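25/10/2019
Workshop notebook, glass and garden corner

Good day, this one! Finally got round to the painted bowls and the children's planting tools in the same session, which I'd been putting off since June, and they turned out to be far nicer company than I expected. Writing it all down before I forget which paint was which.

Bowls first. I've been testing two outliners on clear glass, Clisex (the thin one in the long tube) and Umell (thicker, slower, smells faintly of pear drops). Clisex runs if you so much as look at it on a curved wall, but on the flat base it gives a lovely even line. Umell stays exactly where you put it. For dots it's a dream. I did a whole test plate of dots last night, 229 of them, and the last row was as round as the first, with no tails once I'd learnt to lift the nozzle straight up and then give it a tiny twist. Asuka, if you're reading this, you were right about the twist.

Order of work that I'm happy with: centre circle, leave it alone, ring of drops, leave it alone again, petals in yellow, then outline the petals in blue once the yellow has skinned over. The scallops up the wall come last of all with the bowl propped on its side on a rolled towel, a quarter turn at a time. I tried doing the wall upside down over a jar and the arches all leaned. Rim in yellow with the flat sponge, never the brush!

Yellow over clear glass looks weak on the bench and much stronger once there's something pale behind it. Worth remembering when choosing colours. I nearly gave the petals a second coat and I'm so glad I didn't. On a dark table it's another matter, and I'd like to try one with a white underlayer just to compare.

Batch label for the Umell yellow is 701, in case we need the same one again. The tube with the chewed cap is the old batch and comes out grainy, so please use it up on tiles.

Now the tools. These are for the Esham planting morning, where the little ones will be filling trays. I wanted to know which handles suit small hands, and whether the rakes are any use in potting compost or only good for sand. Put a heap of compost in the seed tray and had a proper go with each. The big rake is brilliant at breaking up lumps, much better than I'd thought, though it wants two hands if the compost is damp. The fork with the straight prongs is the one for teasing out roots and I found myself going back to it again and again. The small rake is best for tidying round a seedling, and it's light enough that you can be quite delicate with it.

Wooden handle gets a vote from me for the feel of it. It'll need a wipe of oil now and then. It can go on a hook by its hole as well, so the rest of the storage question is only about the ones with smooth grips.

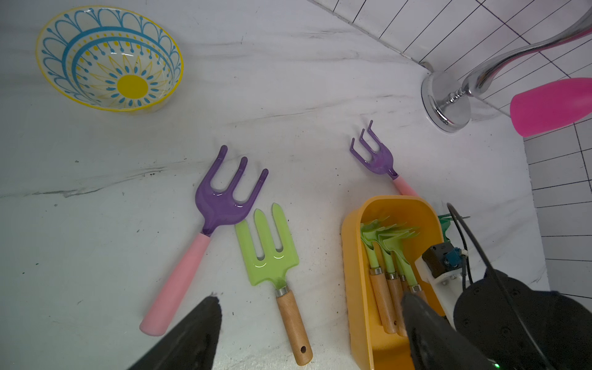
Tools and the mandala bowl on the marble top, yellow caddy at the right. Compost crumbs still to be wiped up.

The blue and yellow look so fresh against the white that I want to do the plant labels in the same two colours. Dots along the top edge, name underneath, nothing fussy. We need 78 labels for the trays, so a stencil for the lettering would save a lot of wrist.

Things to do:
Bake a test piece from the Umell batch and wash it 3 times before trusting it.
Ask Asuka Kuroda for the scallop template she used for the Nagano dishes, mine drifts wider as it goes round.
Brush the compost out of the tines before anything goes back in the cupboard.
Try the small rake again with gloves on.
More blue. We're nearly out.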